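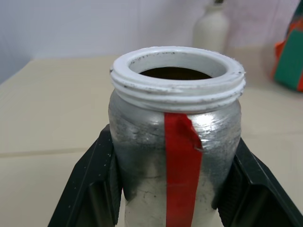 Kitmont Playhouse | Props Department

Stock Room Guide, Section 2: Setting Up the Label Printer and Tagging Stock

The stock room used to run on memory, mostly Ifigeneia Stergiou's. She has since moved to the costume shop upstairs and has asked us to stop calling her about candlesticks. Her memory has been replaced by a Luvska label printer and a stock list program called Kumsa. Neither one is as good as she was, but they work on Sundays and neither sighs.

This section takes you from a printer in a box to a tag on a thing. Set aside an afternoon the first time. After that it goes quickly, apart from chairs.

Before you start

You will need:

The printer, its power brick and the gray cable
One roll of tags (300 to a roll)
The stock room laptop, charged
Cotton string, medium
A soft pencil
The printed category sheet, taped inside the cupboard door

The power brick for the printer looks exactly like the power brick for the fog machine. The fog machine brick has red tape on it. Please leave the red tape on it.

2.1 Setting up the printer

1. Put the printer on the low shelf by the door, with a hand's width clear behind it. The tags come out of the front, so the front should face the room. You would be surprised.

2. Plug in the power brick, then the gray cable. Do not connect the cable to the laptop yet.

3. Press and hold the top button until the light goes green. A blinking green light means the printer is thinking. A steady green light means it has finished thinking. Amber is covered in 2.5.

4. Push both side catches back at once and lift the cover. If you push one catch and then the other, the cover opens halfway and stays there.

5. Drop the roll onto the spindle so that the tags feed from underneath. The drawing inside the cover shows them feeding from the top. The drawing is for a different printer.

6. Pull the first two tags out past the cutter and close the cover until it clicks on both sides.

7. Connect the cable to the laptop and wait for the chime.

Note: The laptop will offer to find a newer driver. Decline. It will offer again. Decline again.

Caution: The cutter is sharp and has no opinion about fingers. Turn the printer off before clearing a jam.

2.2 Starting Kumsa

1. Open Kumsa from the desktop. The opening screen shows a picture of a warehouse far tidier than ours.

2. Sign in with the department name and the password on the category sheet. We know about the password being on the category sheet.

3. Under Places, choose Stock Room. The other choice, Nemberg, is the off-site barn. Anything entered there by mistake will be looked for there, by somebody driving forty minutes each way.

4. Check the item count at the bottom left. When the list was first loaded in March it read 2,144. It now reads 2,492 and should only go down when something has been written off. If it has dropped by a lot, close the program without saving and find a member of the department.

2.3 Entering an item

Give every item a name that a tired stage manager could search for. Start with the noun, then color or finish, then anything that tells it apart from its cousins.

Good names:
Jar, silver-painted
Telephone, wall, green
Suitcase, brown, broken latch

Names we have had to fix:
Thing from Act 2
Nice bowl
Bowl (other)
Ask Ifigeneia

1. Click New Item and type the name.

2. Choose a category. There is a category called Miscellaneous. It is there because the program insists on it, and it is meant to stay empty.

3. Choose a condition: Sound, Worn, or Stage Left Only. The last one is for items with a bad side, and tells the director which way to point it.

4. Add the bay and shelf. Bays are lettered from the door. There is no Bay I, because it kept being read as Bay 1, and there was never a Bay 1 either.

5. In the Finish box, put what is on the surface, if you know. "Paint, silver" is fine. "Do not wash" is more useful, and many of our painted pieces should have it. Half the precious metal in this building came out of a can.

6. Click Save. Kumsa gives the item a number. Do not pick your own number, even a lucky one.

Note: A set of matching items gets one number and a quantity. Chairs are the exception. Every chair gets its own number, for reasons that take up four pages in the minutes and will not be repeated here.

2.4 Printing and tying the tag

1. With the item open, click Print Tag. Click it once. The printer waits a few seconds before doing anything, and people who click again during those seconds are the reason we have eleven tags for one umbrella.

2. Check that the number on the tag matches the number on the screen.

3. Thread the string through the hole and tie it on where the audience won't see it. Handles, legs and necks are good. Use a bow. A tag tied in a granny knot ends up being cut off with the nearest blade, and then the item has a tag-shaped mystery and a scratch.

4. If there is nowhere to tie, pencil the number small on the underside. On painted surfaces, use the tag and keep the pencil away. Tape lifts paint, including the tape that says it doesn't.

5. Put the item on the shelf you typed in. This step is left out more than any other.

Caution: Do not tag food, even fake food that has been here long enough to have a history. Fake food lives in the lidded bin in Bay C and is tagged by the bin.

2.5 If something goes wrong

Amber light: The roll is empty or the cover is not shut. Press down on the left side of the cover. It is the left side.

Tags come out blank: The roll is in the way the drawing shows. See 2.1, step 5.

Tags come out in tiny print: Somebody has been printing address labels for the gala. In Settings, change the size back to Tag, Large.

Kumsa says "Item already exists": It may be right. Search for the noun alone before arguing.

Kumsa says "Contact your administrator": You are speaking to the same few people it is. Restart the laptop.

The printer chimes by itself: It does this. Nothing is being printed.

2.6 Shutting down

1. Save and close Kumsa.

2. Turn the printer off at the button, then at the wall.

3. Put the laptop back on its charger in the office. Leave the charger in the office too.

4. Write the last item number you used on the whiteboard, and rub out the one before it.

Signing items out to a production is covered in Section 3. Getting them back is Section 4, which is longer.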